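3.2 Ordnungspraktiken und Aufbewahrung im privaten Haushalt

Die Frage, wie Haushalte über Verbleib oder Aussonderung von Gegenständen entscheiden, ist in der Forschung lange als Nebenaspekt des Konsums behandelt worden. Erst mit der Hinwendung zu alltäglichen Routinen rückten jene Tätigkeiten in den Blick, die zwischen Erwerb und Entsorgung liegen: das Sortieren, Umräumen, Verstauen und Wiederfinden. Der vorliegende Abschnitt knüpft an die Untersuchung von Siriwan zu den Wohnquartieren von Ilenham an und erweitert sie um Material aus der Gemeinde Rovudberg, in der ein erheblicher Teil der Wohnungen nach der Sanierung über keinen Keller mehr verfügt.

Grundlage der Auswertung sind 300 Haushaltstagebücher, die über einen Zeitraum von 12 Wochen geführt wurden. Die Teilnehmenden hielten darin fest, welche Gegenstände sie innerhalb der Wohnung an einen anderen Ort verbrachten und aus welchem Anlass dies geschah. Ergänzend wurden in beiden Orten Leitfadeninterviews geführt, die im Oktober begannen und sich auf diejenigen Haushalte beschränkten, deren Tagebücher vollständig vorlagen. Die Transkripte wurden von zwei Personen unabhängig voneinander kodiert; abweichende Zuordnungen wurden in gemeinsamer Sitzung geklärt.

Terminologisch wird im Folgenden zwischen Verwahrung und Ablage unterschieden. Als Verwahrung gilt jede Unterbringung, für die ein Haushalt einen festen, allen Mitgliedern bekannten Ort benennt. Ablage bezeichnet demgegenüber die vorläufige Platzierung auf einer Fläche, die eigentlich einem anderen Zweck dient. Die Unterscheidung ist analytischer Art und deckt sich nicht immer mit dem Sprachgebrauch der Befragten. So wurde der Küchentisch in mehreren Interviews als fester Ort der Haushaltspost bezeichnet, obwohl er vor jeder Mahlzeit freigeräumt werden musste. Solche Fälle wurden der Ablage zugerechnet und gesondert gekennzeichnet.

Für die Verwahrung ist ferner von Bedeutung, ob das verwendete Behältnis seinen Inhalt erkennen lässt. Siriwan spricht in diesem Zusammenhang von einsehbarer und verdeckter Verwahrung. Beide Formen treten in nahezu allen untersuchten Haushalten nebeneinander auf, häufig auf derselben Möbelfläche (Abb. 4).

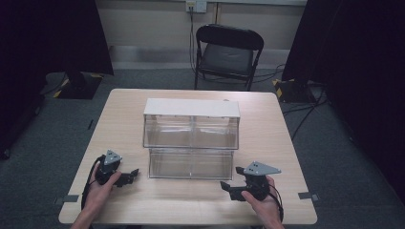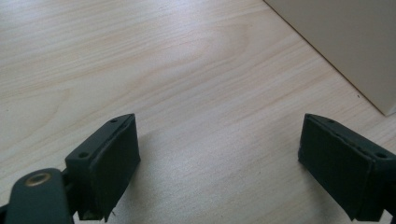 Abb. 4: Behältnisse auf hellen Holztischplatten. Erstes Bild: durchsichtiger Schubladeneinsatz aus Acryl in zwei Ebenen mit flachem weißem Deckel. Zweites Bild: cremefarbene Kiste ohne Aufdruck, Ausschnitt.

Die Tagebücher zeigen, dass die einsehbare Verwahrung vor allem für Gegenstände gewählt wird, die in kurzen Abständen benötigt werden. Genannt werden Schreibmaterial, Nähzubehör, Medikamente des täglichen Bedarfs und Ladekabel. Die verdeckte Verwahrung überwiegt dagegen bei Unterlagen, bei saisonalen Gegenständen und bei Dingen, deren weiterer Verbleib im Haushalt strittig ist. Gerade die letztgenannte Gruppe verdient Beachtung. Mehrere Befragte aus Rovudberg beschrieben das Verschließen eines Kartons als eine Form des Aufschubs, durch die eine Entscheidung über die Aussonderung für die Dauer der Lagerung ausgesetzt bleibt.

»Solange er zu ist, muss ich mich nicht festlegen. Meine Tochter würde alles wegwerfen, und deshalb steht er bei mir und nicht im Flur.« (Interview 6, Rovudberg)

Die zitierte Passage verweist zugleich auf die familiale Dimension der Aufbewahrung. In Haushalten mit mehreren Generationen ist der Zugriff auf bestimmte Behältnisse selten ausdrücklich geregelt, wird jedoch in der Praxis weitgehend eingehalten. Verstöße werden erinnert und in den Interviews teils noch nach Jahren berichtet. In Ilenham, wo der Anteil der Einpersonenhaushalte höher liegt, fehlen entsprechende Schilderungen fast vollständig; an ihre Stelle treten Berichte über das Vergessen des Inhalts.

Zu berücksichtigen ist außerdem die räumliche Ausstattung. Das kommunale Programm Morkia, das in Rovudberg die Sanierung der Bestandswohnungen begleitete, sah je Treppenaufgang einen gemeinschaftlichen Abstellraum vor. Den Tagebüchern zufolge wurde dieser Raum überwiegend für Fahrräder und Kinderwagen genutzt. Kleinere Gegenstände verblieben in der Wohnung, auch wenn sie dort nach Auskunft der Befragten störten. Als Gründe wurden die fehlende Abschließbarkeit der Regale sowie die Sorge genannt, dass Nachbarn Rückschlüsse auf die eigenen Verhältnisse ziehen könnten. Eine vergleichbare Zurückhaltung beschreibt Siriwan für die Laubenganghäuser am Nordrand von Ilenham.

Die Annahme, zusätzlicher Stauraum führe unmittelbar zu einer Entlastung der Wohnfläche, lässt sich anhand des vorliegenden Materials daher nicht bestätigen. Ausschlaggebend scheint vielmehr die Verfügungsgewalt über den jeweiligen Ort zu sein. Einschränkend ist anzumerken, dass die Tagebücher lediglich Ortswechsel erfassen. Gegenstände, die während der gesamten Erhebung unbewegt blieben, erscheinen darin nicht und konnten nur über die Interviews erschlossen werden. Auf die damit verbundenen Verzerrungen geht Abschnitt 3.3 anhand der Teilstichprobe Srisuk näher ein.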